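About Gadthorpe Joinery School

Gadthorpe Joinery School teaches bench joinery, sash window repair and timber conservation to adults. It occupies the former seed store at Piltham and is run as a company limited by guarantee. Courses are part-time and lead to a school certificate, awarded on inspection of finished work.

The school was set up by Kazue Hattori and Tùng Lục, who had worked together on box sash repairs. Kazue remains head of bench work. Tùng is responsible for the machine shop and timber store.
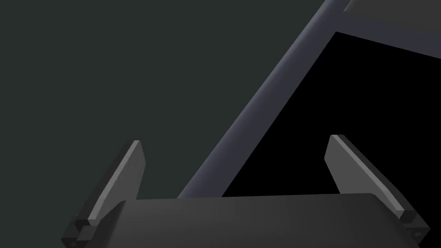 Gripper with fingers apart, computer render

Teaching

The main course runs to 500 taught hours. Students begin with hand tools and sharpening, then cut mortice and tenon, bridle and dovetail joints to a stated tolerance. Machine work is introduced once the hand-cut joints have been passed. Each intake is limited to 25 students.

Short courses cover glazing, linseed paint and scarfed sill repairs. Divya Bangera teaches glazing and sets the written paper on moisture movement in softwoods. Applicants for the sill repair course should already be able to mark out and cut a housing joint unaided.

Timber

Joinery-grade redwood and European oak are bought through the Erkis yard. Stock is stored in stick and brought into the workshop before use so that its moisture content can settle. Readings are taken with a pin meter and entered in the timber book. Boards above the limit for the job are returned to the store.

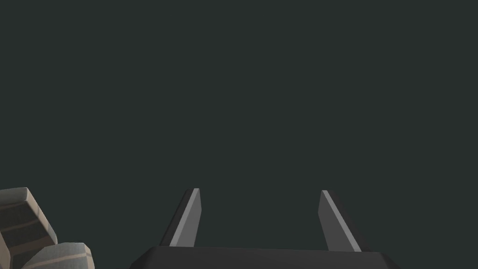 Premises and staff

The building has 688 square metres of floor on two levels. The bench shop is on the upper floor, with north light. The machine shop, timber store and finishing room are at ground level, and extraction is ducted to the rear yard.

Mỹ Trịnh handles admissions and student records. Khải Lý maintains the machines and carries out the induction required before any student uses the planer or spindle moulder.

Visits

The workshops can be seen by appointment. The next intake begins in November. Application forms should be sent to the office at 61 Pacheco Road, Piltham, with details of any previous woodworking experience.

Page last revised 24/09/2020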